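**Schreibtisch aufräumen: Stifte in den Becher oder in die Schublade?**

**tikar_tisch:** Moin zusammen, ich räume Sonntag endlich meinen Arbeitstisch auf. Holzplatte, kleine Lampe, und dazwischen fliegt der ganze Kleinkram rum. Duko-Schublade kaufen oder reicht ein Stiftebecher?

**Woltemia33:** Becher! Schubladen sind schwarze Löcher, ich hab in meiner mal 8 Textmarker gefunden (alle leer).

**kamol_c:** Seh ich anders. Im Becher suchst du auch, nur senkrecht. Zeig doch mal, was da so rumliegt?

**tikar_tisch:** Bitte, Bleistift, schwarzer Stift und das blaue Ding mittendrin: 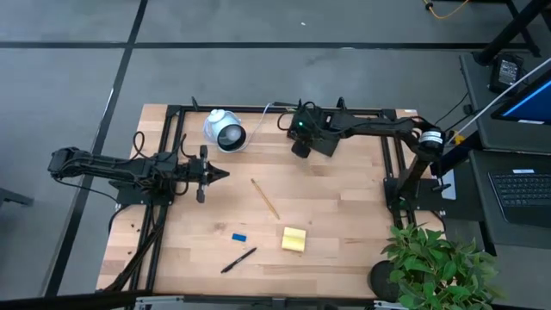
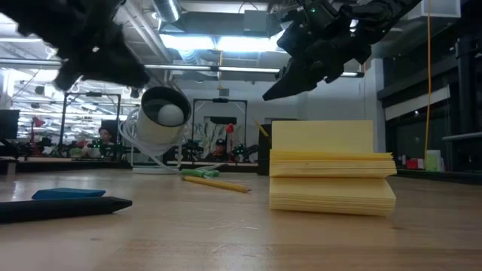 Die Haftnotizen sind mein eigentliches Problem, der Stapel fächert immer auf und dann knicken die Ränder. 200 Blatt, die brauch ich in Griffweite – in die Schublade kommen die mir nicht.

**Woltemia33:** Dann leg sie in eine flache Schale und nimm nur den obersten Block raus. Rest ins Regal.

**kamol_c:** Schale, Becher, Regal ... am Ende steht mehr Ordnungskram auf dem Tisch als Stifte. Ein Bleistift, ein Marker, fertig. Und kauf bloß nicht das große Set von Meinecke, das hat 320 Teile und keinen Deckel.

**tikar_tisch:** Haha, zu spät, das hatte ich schon im Warenkorb. Fliegt wieder raus. Ich probier erst mal die Schale, hab noch eine in der Küche.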